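Stotura put the first arm on our floor in December. I have done returns sorting at the Vitau building for three years, and most of that was lifting and turning knitwear by hand.
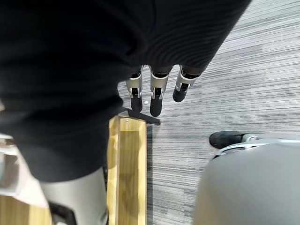

3 min read

My station used to have four of us. Two moved to repairs, and one went to the Iltano desk to handle customer claims. I stayed and learned to clear faults. On a normal shift I handle roughly 110 of them, mostly short.

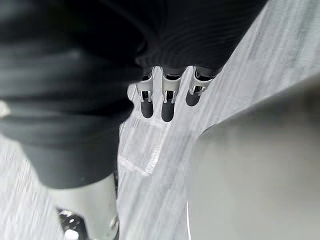
My shoulders hurt less now. I also talk to fewer people, and I miss that. Pay is the same, which I have raised twice with my lead.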